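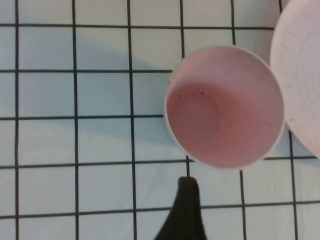
Skistusora Football Club, Firnville
Progress report on the Milidska youth grant, spring period
Prepared by Abdelghani El Fassi, football operations

Status of work

The goalkeeper and under-15 programs are running as set out in the grant agreement. The winter break was cut by two weeks to make up sessions lost to frozen ground. Attendance was recorded at each session by the age-group coach, and total player hours for the period came to 1,008. The under-13 figure is lower than planned because the group shared a field until March.

Registration of new players closed on schedule. Two transfers from El Sherbiny are still pending. The paperwork was sent back by the league office with a request for signed release forms, and both players are training but can't appear in league matches until clearance is given. Reports of a senior loan deal between the two clubs have no bearing on this grant, and no grant money has been used for player fees.

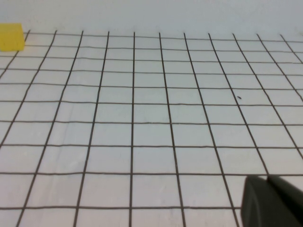 Yellow block on the gridded surface.

Spending

Field rental remains the largest item and is in line with the budget. Travel is over by 500, all of it from the extra away tournament approved in the last period. We propose to cover this from the unspent equipment line and ask for written approval before the books are closed. Coach licensing fees have been paid in full. One coach has still to sit the practical part of the course.

Open items

The main delay is in match scheduling. Three Saturday fixtures were moved by the league, and one of the new dates conflicts with the regional cup. A request to play it on a weekday evening has been filed.

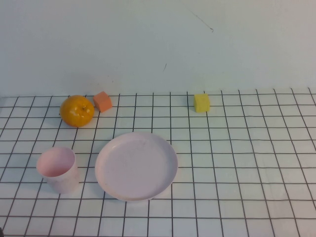

If the request is refused, the under-15 squad will be split across both matches, with players called up from the age group below. Insurance cover for those players has been confirmed.

Next period

Summer camp registration opens with 50 places. Fees are unchanged. Medical screening will be completed before the first camp session, and the results will be held by the club doctor. The next report will include final attendance by age group and the closing balance for travel.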